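Ticket 609: Mint-green cloths will not hold a fold on the yellow folding table

Facilities Desk, Flirlow Linen Room
Dec 15, 2023
6 min read

Status: resolved, monitoring
Priority: low
Location: linen room, folding table 2
Item: thin cloth, mint green, hemmed, supplied by Moder

Summary

Folded cloths from the current Moder batch open up or slide before they reach the shelf. The fault appears on folding table 2 (pale yellow top). White cloths from the previous supplier fold and stack normally on the same table. Stacks of mint-green cloths lean to one side and do not fit the shelf dividers.

Reported symptoms

1. The first fold moves when the second fold is made.
2. The hem edge ends up past the opposite edge by a finger's width or more.
3. Finished stacks tilt toward the hem side.
4. Creases left from drying stay visible on the outside face of the folded cloth.

Symptom 3 was the reason for opening the ticket. The other three were added after the first check.

Environment

Table 2 has a smooth top. It was wiped down with Drindska surface cleaner at the start of the shift, following the usual schedule. Cloths were washed on the standard warm program and dried on low. Dryer load was under the posted limit. Room humidity was not recorded.

Check 1: cloth size

Four cloths were laid flat and measured corner to corner on both diagonals. Three were square within tolerance. One was out, with the hem side longer than the plain side. That cloth was set aside and marked with tape. Size variation does not explain the fault, as the three square cloths also failed to hold a fold.

Check 2: table surface

The suspicion was cleaner residue. The left half of table 2 was rinsed with plain water and dried with a clean towel. The right half was left as it was. Cloths were folded on both halves. Folds moved on both halves, slightly less on the rinsed half. Recorded as a contributing factor only.

Check 3: where the cloth is held

The written procedure says to lift each cloth at the corners and bring them across. With this fabric, the middle sags on the way over and lands late, which pulls the lower layer out of line. The thicker white cloths do not sag enough to matter.

Gathering the cloth into a raised fold away from the corners was tried next. The cloth is thin and wrinkles easily when gathered, and the doubled layer can be hard to see from above. It shows mainly as a darker, bluish patch where the fabric turns back on itself. The hem is easier to find, as the seam line reads slightly darker than the rest of the cloth.

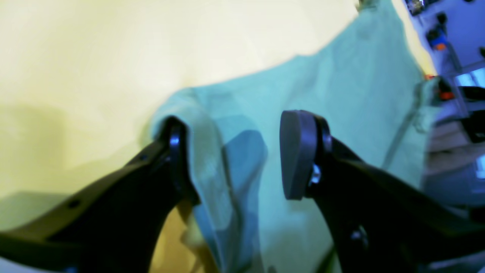
A reply on the ticket from the Xolalpa site reported the same trouble with thin cloths there and put it down to the hem. Their view was that any hem left hanging over the side drags the top layer with it, so the whole cloth should be on the table before the first fold is started. They also asked whether table 2 had a lip along the edge. They had stopped using their lipped table for this item in March and had not gone back to it.

Response to Xolalpa: table 2 has no lip. The hem suggestion was tested as check 4.

Check 4: hem position

Cloths were placed in two ways.

a) Hem hanging over the side of the table. Fold made in the normal way. The top layer crept toward the hem side in most attempts. Edges did not line up.

b) Whole cloth on the table, hem parallel to the near edge and set back from it by a hand's width. Fold made in the normal way. Edges lined up in most attempts. Some sag in the middle remained.

Result: hem position is the main cause. Xolalpa finding confirmed for this table.

Check 5: smoothing

Method (b) was repeated with one change. The cloth was smoothed from the center outward with a flat palm before folding. Diagonal creases from drying were reduced but did not disappear. Sag was unchanged. The second fold no longer moved the first. Symptom 4 is improved and is considered cosmetic.

Check 6: stack test

One full stack was built using method (b) plus smoothing, with the hem turned to the left on every other cloth. The stack stood level and fit between the shelf dividers. A second stack was built with all hems on the same side. It leaned, as in the original report. The double thickness at the hem accounts for the lean.

Cause

Primary: hem left hanging over the table edge during the first fold.
Secondary: all hems stacked on the same side.
Contributing: cleaner residue on a smooth top, thin fabric.

Fix applied

- Place the whole cloth on the table before folding. No overhang on any side.
- Smooth from the center out, once.
- Bring the plain edge to the hem edge. Do not pull the hem.
- Press the fold with the palm before starting the next one.
- Alternate the hem side when stacking.
- Rinse table 2 with plain water after using the cleaner.

The procedure card above table 2 was replaced. The old card still applies to the white cloths and was moved to table 1.

Open items

The out-of-square cloth has been put in the returns bin for Moder. The order was for 1375 cloths and only a small number have been unpacked, so a further sample should be measured before the rest go through the wash. Drying on the next lower setting has not been tried and may help with the creases. A separate ticket will be opened if it does.

Log

Ticket opened, symptom 3 only.
Symptoms 1, 2 and 4 added.
Checks 1 to 3 completed. No single cause found.
Reply received from Xolalpa.
Checks 4 to 6 completed. Cause found.
Card replaced at table 2.
Status changed to resolved, monitoring. Reopen if a stack leans with hems alternated.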